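Last touched March 21, 2018. If you are reading this much later, the notes on spelling may have moved on a bit, so have a peek at the change log first.

# Mathebula Household Words

A small, friendly list of everyday words for things around the home, gathered from people in two towns, Prakov and Cemen, and tidied up so that other people can use it. It began as a notebook of my grandmother's words for kitchen things and grew from there — as these projects do when you let your cousins know about them!

## What's in it

There are 393 entries in `words.csv`. Each row has the word, the town it was heard in, a plain English meaning, and a free-text note. The notes are my favourite part, and also the messiest. Some run to a whole paragraph about whose aunt said what, and I couldn't bring myself to trim them.

| Column | What it holds |
|---|---|
| `word` | the word as the speaker would spell it |
| `town` | Prakov or Cemen |
| `meaning` | short gloss in English |
| `note` | anything else, any length |

Blank cells are left blank. Please don't read a blank `note` as meaning the word is common.

## Lids, tins and odd bits

The largest group, with roughly 200 entries, covers containers and their parts. Cemen speakers have separate words for a lid that lifts off and a lid that twists, while in Prakov one word does for both (and for a hat, if you're being rude). There's also a lovely run of words for the odd piece of plastic you keep because it must belong to something. I've filed those under their own heading and would be very glad of more. 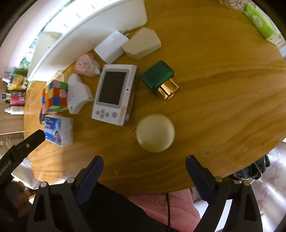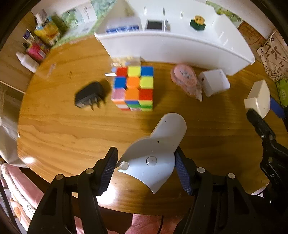
*A round container with a pale lid and a metal ring pull (first), and a white plastic piece with a rounded arm (second), both on a wooden tabletop.*

## Spelling

I've kept each speaker's own spelling, even where two neighbours disagreed. English glosses use "colour", "grey" and so on throughout. If your spell checker complains, please tell it to hush and leave the file as it is.

## Known gaps

- Only 15 entries deal with laundry, and most of those came from one very patient person.
- Garden sheds are hardly covered.
- The stress marks in the Cemen rows still need a second pair of ears, hopefully in April.

## Using it

Load it with whatever you like; it's an ordinary comma-separated file in UTF-8. The little `vurnska` script in the same folder sorts the rows by town and strips stray spaces, and you can happily ignore it.

You're welcome to reuse the list for teaching, games or your own dictionary. A mention would be kind. Corrections can go in the issues page, or straight to me if we already write to each other.

— Annatjie Makhubela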